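Home Files Data card Discussion History

Stimwood Folded Cloth Notes — README

Maintained by Maarja Žukauskas. 12 comments Share

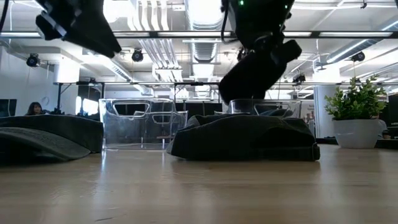
What goes into a clear bin, and what stays out of it?

Anything soft that has been folded at least once goes in: towels, napkins, cleaning cloths, the odd pillowcase. Socks stay out, and so does anything with a zipper, since I never found a way to write those up that made sense to the next person.

I started these notes in August, when the linen shelves at Stimwood had gotten away from us and I wanted a record of how ordinary cloth gets folded, stacked and put away. It has grown a good deal since then! There are 625 entries now, 500 of them in the main file and the rest still waiting for me to check the spelling (mine, I'm afraid).

Each entry is one line of text with the kind of cloth, the color in plain words, the fold, and where it ended up. For color I try to write what I see — "charcoal green" is fine, and so is "gray where it has faded." A cloth that is only half folded, or that has slumped into a heap, is written down as "rumpled," and please don't tidy it up in the notes afterward.

Clear bins get their own column. I like them because you can tell from across the room whether the dark cloths are in there, and the cut-out handles make them easy to carry up the back stairs. Plants and other things that share the table are left out of the entries altogether.

Known gaps: 146 entries have no fold listed, mostly the early ones from the Dikham cupboard. If you remember how those were done, leave a comment and I will gladly fill them in.

3 shares Back to files Next: Fold names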